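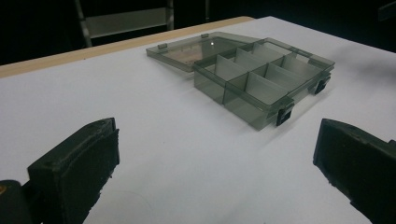 Kurketlow Bead and Button Swap: Frequently Asked Questions

When is the swap held?
Once a year, in February. Doors open at 9 in the morning and tables must be cleared by 4.

Do I need to book a table?
Yes. There are 121 places and they usually go by the end of the year. Write to Merle Ruawai at the front office with your name and the size of table you want.

What can I bring?
Beads, buttons, clasps, thread and small findings. Finished jewelry is not accepted. Vintage buttons are fine, including ones still on their original cards.

How should I pack my items?
Use boxes with lids, and keep each material separate. Glass and metal get mixed up easily when people are looking through them. Label the lid with your table number.

Can I sell for cash?
Only during the last 90 minutes. Before that, everything is by trade.

Is there a limit on how much I can bring?
Up to 1,000 pieces per table. Seed beads are counted by the tube.

Where do I park?
Behind the Tsakiris building. The front lot is for unloading.

What if I have to cancel?
Tell us as early as you can. Emilian Tănase keeps the waiting list and will pass your table to the next person. Table fees are refunded until the end of January.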